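El precio de una buena reputación

Hay una costumbre muy arraigada entre quienes trabajamos cerca de los bancos, y me incluyo sin rubor, que consiste en hablar del dinero como si fuera el tiempo: sube, baja, llega de fuera, se marcha cuando le parece. En Plodholm llevamos años hablando así de nuestro pequeño sector de gestión de fondos, que da empleo directo a 3,000 personas y que paga (conviene recordarlo en cada sobremesa) buena parte de las escuelas y de las carreteras por las que luego protestamos.

Lo que se menciona menos es quién vigila todo eso. El organismo supervisor ocupa dos plantas prestadas encima de Correos, y en julio, cuando la mitad del personal está de vacaciones, los expedientes esperan semanas a que alguien los abra. He pasado muchas mañanas en esa sala de espera, con su ventilador y sus revistas viejas, y les aseguro que la gente que trabaja allí es amable y competente, y que está agotada. Cada inspector tiene asignadas unas 400 entidades. Con esa carga, uno lee la primera página, mira la firma y reza un poco.

El caso de Plirnance nos lo recordó a todos. La gestora había presentado sus cuentas con retraso tres años seguidos, siempre con una carta muy cortés, y siempre se le concedió la prórroga. Cuando por fin se revisaron los libros, faltaba el dinero de un buen número de pequeños ahorradores, gente que había metido ahí la venta de un piso o la indemnización de toda una vida de trabajo. 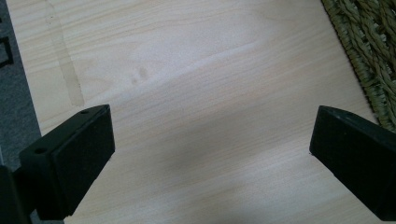 ¿Quién responde ante un ahorrador cuando su gestora deja de pagar?

En primer lugar, el fondo de garantía, que en Plodholm cubre hasta 3,000 euros por cliente y nada más; el resto hay que reclamarlo en el concurso de acreedores, con abogado y con muchísima paciencia.

Esa cifra se fijó cuando el sector era otra cosa, cuatro despachos y una cafetería, y desde entonces ningún gobierno ha querido tocarla. Subirla cuesta dinero a las gestoras, y las gestoras tienen muy buenos amigos en todos los partidos. Sirgate, la mayor de ellas, ha propuesto ahora una aportación voluntaria, y me parece un gesto simpático, de verdad, aunque las aportaciones voluntarias suelen durar lo que dura el susto.

Yo preferiría algo más aburrido: una tasa fija, inspectores mejor pagados y un director nombrado por el parlamento, por un plazo largo y sin renovación. Ya sé que suena a poca cosa, y que en campaña electoral no arranca un solo aplauso. Pero los clientes de fuera, los que eligen dónde domiciliar un fondo, leen nuestros periódicos con más atención que nosotros, y preguntan cada vez más por los jueces y por los supervisores antes de preguntar por los impuestos.

El proyecto de ley sigue en comisión. Si sale antes del verano, las nuevas tasas podrían aplicarse ya en el próximo ejercicio.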